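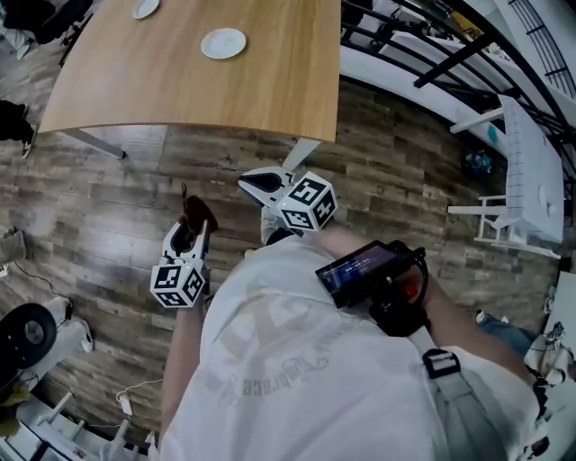

Last changed: December. Replaces the October version. Tip sheet 2301, Korketti Household Notes.

Washing, drying and storing kitchen towels

Kitchen towels fail in two ways. They stop taking up water, or they hold an odor after washing. Both faults usually come from residue in the fibers, and both can usually be corrected without buying new towels.

First wash

New cotton towels often carry a finish from the mill. Wash them before first use, without softener, apart from other laundry. Dark and rust-colored towels may release dye for several washes. Keep them away from light items until the rinse water is clear. To check, hold a wet corner against a white paper napkin for one minute. Any color on the napkin means another separate wash.

Detergent

Use the amount printed on the package for your water hardness, and no more. Extra detergent does not rinse out of thick weaves. It stays behind, stiffens when dry and traps grease. If the towels feel slick when wet, run them once more with no detergent at all.

Do not use softener on anything meant to absorb. Softener leaves a coating on the loops of the pile. Towels treated this way recover after a few plain washes.

Load and spin

Fill the drum loosely. A hand should fit between the load and the top of the drum. Spin at 900 rpm for terry and waffle weaves. Higher speeds save drying time but press the pile flat in some machines. Linen creases badly at any high speed and should be spun on the gentle setting.

Check the weight if you want to know how much water the spin leaves behind. Our test towel, a plain Tilla terry, weighs 83 grams dry. Weigh yours dry, write the figure on the inside of the cupboard door, and weigh again straight from the machine. A towel that comes out at more than twice its dry weight needs a second spin.

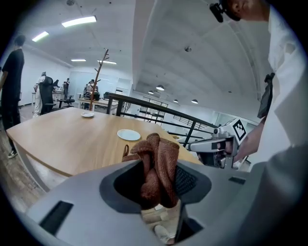
One reader disagrees with the advice on softener and writes: "I have used half a cap per load for years and my towels dry dishes fine. The flat-weave ones, anyway. The terry ones I gave up on." The difference in weave is consistent with our own results. Flat weaves have less surface to coat. The advice stands for terry.

Odor

A sour smell that returns when the towel gets wet is not fixed by more detergent. Use the hottest wash the care label allows, then dry the towel fully the same day. If the label permits oxygen bleach, soak beforehand for the time given on the package. Never mix bleach products with vinegar or with each other.

Clean the door seal of the machine at the same time. Wipe out the fold, including the lowest part, and leave the door open after use.

Hanging

Hang towels by the loop only when they are nearly dry. A wet towel bunched on a hook dries slowly at the top, where the folds meet. Spread it over a rail first. If a loop pulls loose, restitch it at once, through the hem and not through the pile. 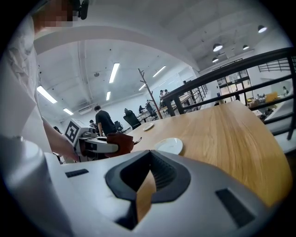 Could the page say something about rails, another reader asks, since hers rusts and marks the cloth. Use stainless steel or coated rails and replace them when the coating chips. The Skondosen rail in our kitchen is coated and has left no marks so far. Rust marks on cotton need a rust remover made for fabric. Chlorine bleach sets them.

Storage

Fold only when fully dry. Put clean towels at the bottom of the stack and take from the top, so that all of them wear at the same rate. Move a towel to floor duty when the hem frays or the center turns thin.

See also: Dishcloths and sponges; Hard water; Oven mitts.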